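Steep It Longer Than You Think: A Talk With the Woman Behind Zernik

21 Mar 2026

I drink a lot of tea and I know very little about it. That was my opening line when I called the owner of Zernik, a tiny herbal tea business she runs out of the ground floor of her house in Kandov, and she laughed for long enough that I started to worry. "Good," she said. "The people who know a lot about tea only want to argue with me about chamomile."

She'd rather not have her name in print (small town, large family), so I'll leave it at that. She used to do payroll for a dairy. Six years ago she quit, bought a drying rack from a mushroom grower who was moving away, and started picking the stuff that grows above Zomovby, a village so small that the bus driver asks you twice whether you really want to get off.

The plant that got her going is a mountain mint that people up there call hegyi. It grows on the stony meadows near the pass, which the sign gives as 3,424 feet, and it tastes like mint that has had a stern talking-to. Less sweet, a bit of pepper, something almost like hay at the end. Her best seller is just called Hegyi and has nothing else in it.

"I tried to make it fancy," she told me. "I put rose in it, I put orange peel in it. My sister said it tasted like a drawer. So I took everything out again."

I asked what most of us get wrong at home and she didn't need any time to think about it. Storage! She has strong feelings about the windowsill. "People buy something green and lovely and they put it in the sun because it looks pretty there. In a month you've got straw." Glass is fine with her as long as it lives in a cupboard and the lid closes well. Paper bags are fine for a couple of weeks. What she can't stand is a nice tin that used to hold coffee, and I kept quiet at that point because I was looking at mine. 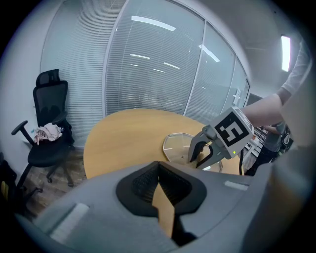
Clear glass with a thin metal rim, on a round wooden table.

Her other big complaint is steeping time. Most of us come from black tea, where you get scolded for leaving the bag in, and we carry the habit over to herbs. Three minutes and out it comes. "You've made warm water with an opinion," she said. For the mountain mint she wants ten minutes at least, with a saucer over the cup so the good part doesn't float off into the kitchen. Roots and bark go in a pot on the stove, low heat, and you forget about them while you do the dishes.

I tried the saucer thing that same evening – big difference. I felt a little silly for having skipped it my whole life.

We got onto the picking, and this was where she really took off. September is when she goes up for the last round, after the flowers have dropped, and she likes those leaves better than the early summer ones everybody else is after. They're darker and smaller and they've had a few cold nights. She goes up before breakfast with two cotton sacks and a thermos of (this killed me) instant coffee. "I'm working," she said. "I don't want to think about tea when I'm working."

She never takes the whole plant, and she skips a meadow for a year if it looks thin. There's no rule that says she has to. An old neighbor in Zomovby showed her where to cut, just above the second pair of leaves, and then watched her do it wrong all morning without saying a word.

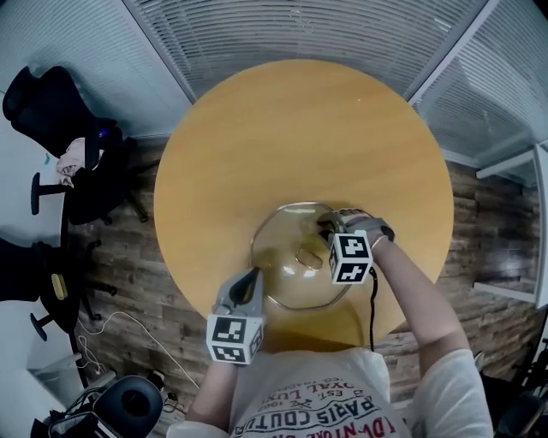 The drying takes up more of her life than the picking does. Everything gets spread out in the attic on screens, out of the light, and turned by hand. If the weather goes damp she moves the lot downstairs and the whole family has to walk sideways for a week. She has a dehydrator and doesn't care for it much. "It's quick, but the leaf comes out brittle. You open the bag and it's all dust at the bottom. I use it for apples."

Money came up, as it does. Last year she sent out some 355 orders, nearly all of them in the cold months, and between that and the Kandov market she gets by. She's been asked to supply a hotel and said no, mostly because they wanted tea bags. I asked whether tea bags were really that bad. There was a pause. "I have a box of them," she said. "For when I'm sick. Don't write that down." Then she called back later to say I could.

Before we hung up I wanted something easy for people who, like me, aren't going up any mountain. She said to buy one plain herb, only one, and drink it for two weeks before you buy another. Lemon balm if you can get it fresh, since it grows in a pot and forgives you. Tear the leaves a little, hot water just off the boil, saucer on top, ten minutes. No honey for the first few cups. After that, she said, put in whatever you want, she isn't coming over to check.

The coffee tin has gone in the recycling. My lemon balm is on the back step and already has something chewing on it.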